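The Hinge Years
What a town full of old doors taught me about the parts we never look at

The first house I rented in Ledness had a pantry door that would not stay open. You could push it flat against the wall, wedge a chair under the knob, turn your back to reach for the flour, and by the time your hand was on the bag the chair would be scraping across the linoleum and the pantry would be dark. I lived with that door for two winters, and I am sorry to say I called it a lot of names before it occurred to me to look at its hinges.

They were the old cast kind, with a slanted joint in the knuckle, so that the door rose a little as it opened and wanted to slide back down when you let it go. Somebody had picked them on purpose, a long time ago, to keep the mice and the drafts out. The door was doing just what it had been hung to do, and I was the one fighting it.

That was how I got interested, and I have stayed interested for longer than my family would like. Ledness is a good place for it. The town grew up along the river in the years when the Fundwood works was casting hardware for half the county, and a great deal of what Fundwood made never traveled more than a mile or two from the foundry gate. It's on the church, the feed store, the old bank, the school. I have a friend's porch in mind, on the hill side of Stullum Street, where the screen door still swings on a spring hinge so strong that the children learn early to get through it fast.

I had supposed, before I started, that a hinge was a hinge. You have two leaves and a pin, and one leaf goes to the wall and the other to whatever moves. Then I spent a wet March in the back room of the historical society with the Fundwood pattern book open on the table, and found that the company had offered 455 hinges and related fittings in its best year, not counting sizes. There were butt hinges and strap hinges, loose-pin hinges for doors you might need to take down for a piano, and a hinge for a ship's cabin that could be lifted apart with one hand. There was one for the lid of a church organ and another, much plainer, for the lid of a flour bin. The drawings are lovely, all of them done in brown ink, and whoever did them was fond of shading the undersides.

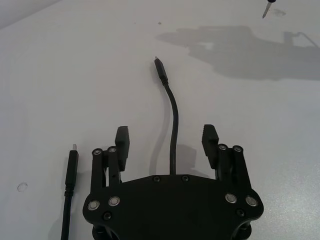 Fundwood shut its doors long before I came to town, and the making of hinges has gone elsewhere and gotten a good deal cleverer. The catalogs I get in the mail now are full of soft closers and hidden cups and things that open sideways into a corner cabinet. What charms me is how little the basic notion has moved. Take a pair of black gripper fingers on a white tabletop, all parallel bars joined by pins, with a couple of those pins rimmed in silver where they cap the bars, and a person who had spent her life filling orders at Fundwood would have known where to put the oil. Pins and bars were her whole trade. She might have asked what it was for, and she'd certainly have asked what you were charging for it, but she would not have been lost.

The foundry building itself is still standing, and for a while it was a furniture warehouse, and then for a longer while it was nothing. These days the ground floor belongs to Cattaneo, a restoration shop that does doors and windows and not much else. I go over there more than I have reason to. The place smells of linseed oil and hot metal, there is a coffee pot that is never washed and never empty, and along the north wall they keep the orphans, which is their word for single hinges that have lost their partners.

You would be surprised how often an orphan finds a home. A house comes up for repair, and one leaf of one hinge on one cupboard has cracked, and the owners have been told by three different people that they'll need to replace the set. Then they bring it to Cattaneo in a sandwich bag, and someone walks down the wall with it, holding it up against one and then another, the way you would match a button. I watched this happen with a small brass hinge from a writing desk, and when the match turned up on the 32nd hook everyone in the shop stopped working to come and look.

The biggest job they've had so far was the old hotel, where every door on every floor had been painted over so many times that the hinges had become part of the woodwork. They took off 2,199 of them. Each one was tagged with a room number, soaked, scrubbed, straightened if it needed it, and put back on the door it came from, and the whole business took 8 months. I asked if it would have been cheaper to buy new ones. It would have, by a lot, but new ones would have sat differently in the old cutouts, and every door in the building would have had to be planed to suit them. The hinge looks like the small part until you try to change it.

If you have an old house of your own, I'd encourage you to spend an evening going around it with a flashlight and a rag. Open everything slowly. Look for a pin that has worked its way up, or a screw that turns without biting, and put a drop of light oil on anything that complains. Tap the pins down gently. If there is paint in the knuckle, leave it alone until you have a whole afternoon, and don't go at it with a screwdriver the way I did, as the plating on some of these is thinner than you would think.

I don't rent that first house any longer. I bought one four streets over, with a pantry of its own and a door hung on perfectly ordinary butt hinges, and it stays wherever you leave it. I missed the other kind within a month. There is a pair of rising hinges from the orphan wall sitting in a saucer on my kitchen windowsill, nearly a match, and as soon as the weather dries out I mean to put them on.

More from this section
The Last Ferry Landing at Ledness
A Short History of the Screen Porch
Stullum Street, House by House
Painting a Window So It Still Opens
What the Flour Bin Was For

Contact the editors | Subscriptions | All rights reserved | Back to top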